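Acceptance

The Danov gripper kit arrived at Hatcombe in two cartons, with a manual of 174 pages. Merja Aaltonen signed for it and read the manual before she opened either carton. Her contract with Rarine was for a written evaluation, and Rarine paid on receipt of the form.

The form had 80 lines. Line 1 asked whether the packaging was intact. Line 80 asked whether the evaluator would recommend the product. In nine years she had never written more than one word on line 80.

Assembly took the afternoon. The finger plate mounted as the drawing showed. The wrist camera found its driver on the second attempt, and she entered this under Installation, with the error code. Calibration passed. She set the cycle test to 700 closures and sat down with a cup of coffee to listen.

At closure 212 there was a click.

She stopped the run, checked the torque log and found nothing outside limits. She restarted. The click came back on every closure after that, at the same point in the travel, a short dry sound like a pen being capped.

She called Veikko Heinonen, who had designed the linkage when the company was still named Jafarzadeh and had four employees.

"Does it affect the grip?" he asked.

"No."

"Repeatability?"

"Within specification."

"Then what is the complaint?"

"I don't have a complaint. I have a noise and no line for it."

He was quiet for a while. She could hear a radio behind him, and a faucet running.

"The first one clicked too," he said. "I had it on the kitchen table. My wife used to count the clicks when she couldn't sleep. I put in a softer bushing before we sold any, and she said she missed it."

"Is the softer bushing in this unit?"

"It should be. Page 2 of the parts list."

She looked. The bushing on the list was the hard one. The revision note gave a date in September and no initials.

"Somebody changed it back," she said.

"Not me. I've been retired since spring."

"Do you want me to report it as a fault?"

The faucet stopped. "Could you hold the phone near it?" he said.

She set the phone on the bench next to the base, restarted the test and let it run. The arm lowered, closed, opened and rose. The counter went up. She drank the rest of the coffee, which was cold. When the counter reached 700 the arm parked itself and the call was still connected, but he didn't say anything, and after a minute she ended it.

Under Remarks she typed: Audible click in closing travel from cycle 212. No effect on function. Hard bushing fitted per current parts list. Earlier design used soft.

On line 80 she wrote yes, and then, after it, a comma.
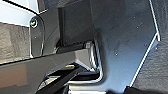
The Danov gripper, from the wrist camera.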